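Pletier arm stops mid-shift, and we lose a Sunday to it

2021-03-28

So the sorting arm at Plisard quit on us this morning, 354 picks into a run of 444. No bang, no smoke - it just opened its fingers over the table and sat there with a grip fault on the screen. I hit the stop, locked the cell and called Kálmán Pálfi, who drove in with his coat over his pajamas (thanks, Kálmán!).
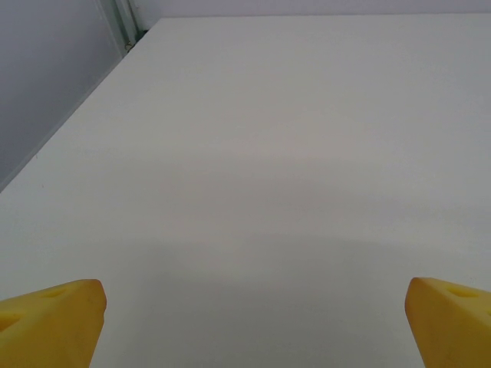
The yellow fingers open over the bare white table.

He thinks it's the grip sensor cable again, the same one Moynihan swapped for us in November. The arm kept reporting a part in its hand when there wasn't one, so the controller shut everything down, and I'm glad it did. Nobody was inside the cell and nobody got hurt.

A new cable is coming from Kusov. Until it's in and we've done 200 clean test cycles, we're sorting by hand at bench 9, so please bring gloves if you're on tomorrow - and leave the lock on the cell door alone, even if the screen says ready!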